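3.2 Building the hand-held gripper

We built the gripper in the shared workshop at Tundum, mostly in the evenings, and I'll admit the first version was a bit of a brute. Bhavana Annamalai drew the finger linkage and I printed it, 11 times before the two halves closed without rubbing. The Plonska grip we'd started from was fine on boxes but far too stiff for anything that gives when you squeeze it. 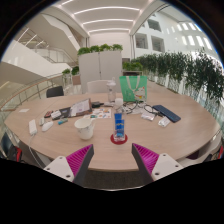
Pads were the part I enjoyed most (and spent far too long on!). We cast them at Cifuentes in a soft rubber, let them cure and glued them on by hand, which is messier than it sounds. Smooth pads kept sliding on shiny plastic, so we went over to fine diagonal ribs, and I picked a loud magenta so the pads would stand out from a pale wooden tabletop. The white plastic fingers come off with small screws, so I can swap a worn pair over a cup of tea.

For the trials we stuck to everyday things on an ordinary cluttered table. We logged 478 grasps and kept 447 of them; the rest had timing faults in the Avatex logger, which I've since rewired. Bottles got the most attention, because thin plastic buckles so easily and we wanted both pads to meet it evenly.

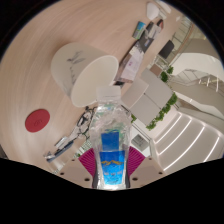 Figure 3. Water bottle held upright between the two magenta pads.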